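Westlow Front Desk: Progress Report to the Poller Fund
October 2018

Hello again, and thank you for being so patient with me over the summer! When I wrote in July we had only just moved the card desk out of the back office, and I think my whole letter was about shelving. There's a lot more to tell you this time.

You may remember what the money was for: getting all the membership, access and guest cards at Westlow into one system that a new person at the desk can learn in a morning. We inherited cards from the old Bach building and from the Treltska site, and they'd been living in envelopes, mug boxes and one very full pencil case. I've now been through the lot. The final tally is 2122 cards, and every one of them is on the list with a number, a type and a place where it lives. I did a good part of that with the radio on and cold coffee next to me, and I enjoyed it more than I expected to.

We spent a while arguing over storage. My first choice was flat trays, and they were awful (you had to lift out half the cards to read one). So we went over to open-topped holders with the cards standing on edge, and that's the setup we're keeping. You can flick through them with a fingertip, and the colors do some of the sorting for you before you've read a word. 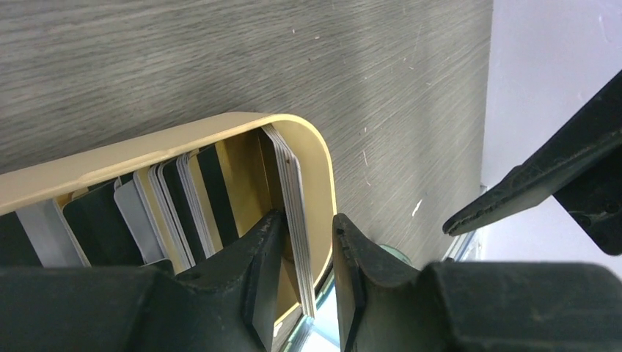

Hrefna Juhl
Front Desk Coordinator, Westlow

The cream holders have rounded corners and a nice thick rim, so they're easy on the hands when you're carrying one across the building. Black, silver-gray, white and gold cards are all mixed together in there at the moment, packed pretty tightly. I'd like to get each color into its own run before winter, and I've started on the gold ones. It's slower than it sounds! The thin cards cling together and you end up putting two back where one should go.

Now for the less cheerful part. We still have 133 cards that don't match any name on our list. I've written to the people who used to run the Treltska desk and heard back about 7 of them, all from the guest series. The rest I'd like to cancel at the end of the quarter, if you're comfortable with that. They'd be kept in a marked envelope for a year in case somebody turns up asking.

On money, we're fine. The holders and labels came to $143, a little under what I'd set aside, and I'd like to put what's left toward divider tabs. The cardboard ones I cut myself are already going soft at the corners.

Still to do: finish the color runs, write the one-page guide for new staff (I have a draft, it's two pages, I'm working on it) and train the evening desk. Please let me know about the unmatched cards when you get a minute, and come by and have a look if you're ever over this way.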